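Underbed drawer conversion draws interest from Ronness renters

By Helju Stankevičius
October

A storage conversion that turns old dresser drawers into rolling underbed units has been shared 2,570 times on the Ronness home forum.

The design was posted by Ieva Paju, who rents a one-bedroom apartment in the Lahtinen district and has no closet in the bedroom. She used two drawers from a discarded dresser, eight small casters and a length of cotton webbing for the pulls. The materials cost her almost 10 euros, excluding the drawers.

Clearance is the main constraint. Paju's bed frame sits 19 centimeters off the floor, and each drawer stands 14 centimeters high. With casters adding 4 centimeters, the margin is 1 centimeter. She recommends measuring at the center of the frame as well as the sides – slats and support bars often hang lower there.

Casters are screwed to the underside 3 centimeters in from each corner. Where the drawer bottom is thin hardboard, a strip of pine is glued across it first, and the screws go into the strip. Fixed casters are used throughout, so the unit runs straight in and out and does not drift into the bed legs.
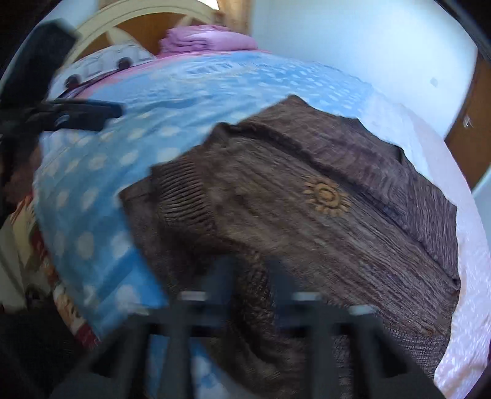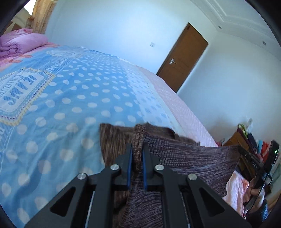 A brown knit garment at the bed.

Mirko Negri, who repairs furniture at the Tritine workshop, said the method was sound for clothing and linens but should not be used for books. "The joint between the base and the sides was made to hang on runners," he said. "Put the weight on wheels and the base takes it differently. I would add glue blocks along the inside."

Several forum members asked about dust. Paju's answer was a fitted lid cut from 3-millimeter board, resting on the drawer sides without hinges. The lid takes up part of the clearance and has to be included in the first measurement.

A cutting list for drawers up to 100 centimeters wide has been added to the original post. Paju said a version for beds with a center leg would follow – it uses shorter drawers, one from each side.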